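Threads > Home and garden > Packing and posting

Search posts Search Clear

How I pack a small parcel so it does not travel inside its own box. A thread, from my packing table at Zetska. 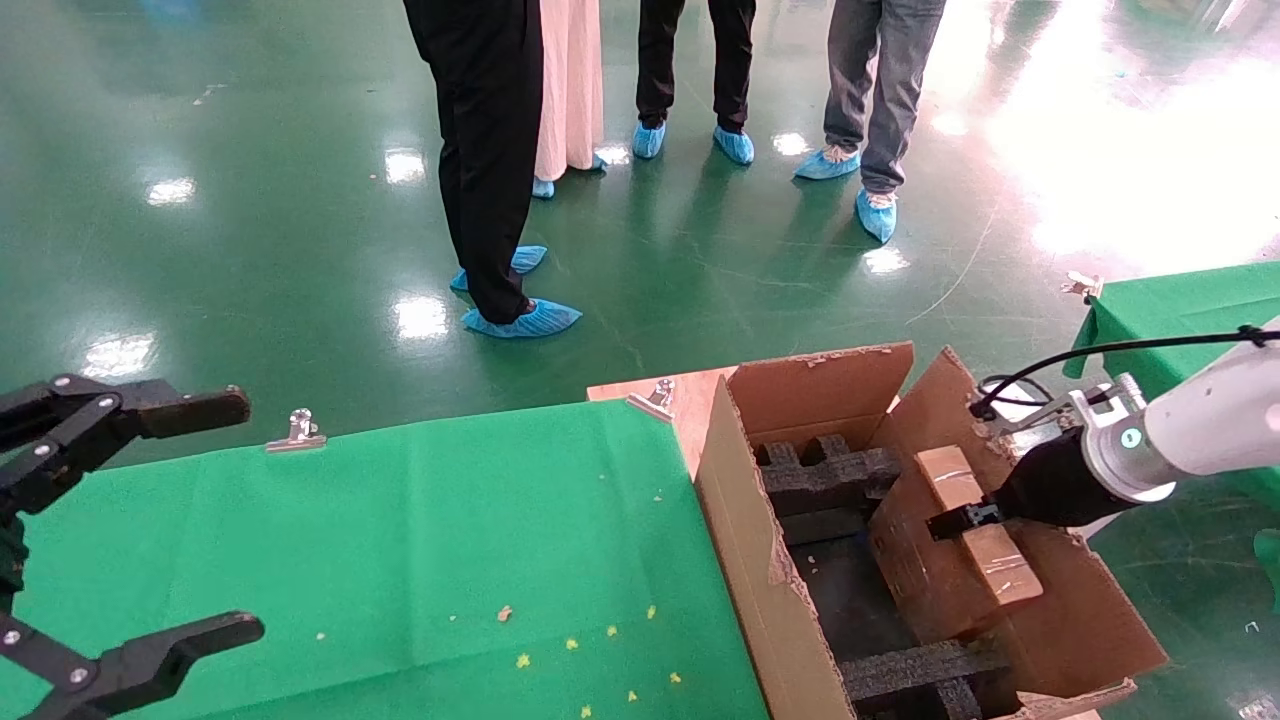 Small taped box on the grey foam, big box still open.

1/ I started to sell repaired radio parts by post in January. Of my first 31 parcels, three came back with a broken corner. It was not the post, it was me. I used too much paper and not enough thinking.

2/ Now I use two boxes. The small one is closed with tape before it goes anywhere near the big one. If you leave it open "for a moment", you will forget it. I have done this two times.

3/ The foam matters more than the box. Mine is dark grey, with raised blocks. I buy it from Sumel in packs of 40 and I keep every piece that comes back to me. Old foam is fine if it still jumps back when you press it with the thumb.

4/ Test before you tape the outside. Close the flaps with your hands, lift the box, and turn it slowly to each side. If you hear something move, open it again and add foam on that side.

5/ A word about the table. Put a cloth on it. Green is good for the eyes and you can see the yellow crumbs at once. A bare wooden top is slippery and the boxes go for a walk.

6/ The cloth must be fixed or it will come with the box when you pull. I use silver binder clips along the back edge. They cost very little. Tape also holds, but it leaves glue on the wood and my table was a present from my aunt.

7/ And please brush the cloth between parcels. Small bits go under the flap, and then your customer opens a nice box and finds your dirt in it. I received one complaint like this and I was red in the face for the whole evening.

8/ Somebody asked about the size. For my usual small box I leave 11 centimetres on each side for the foam. The Alta boxes are good for this, the Espiritu ones are cheaper but their flaps are soft and they bend at the fold.

9/ Weight: I stop at 26 kilos for the big box, also when the label allows more. Somebody has to carry it up the stairs.

10/ Outside tape: one long strip over the middle, then one across each end, like a letter H. Press it down with a dry cloth. Cold tape does not stick well, so I keep the roll in the kitchen - my family has stopped asking why.

11/ If you have a better way for round things, please write it to me. I have a glass lamp to send next and I am a little afraid of it.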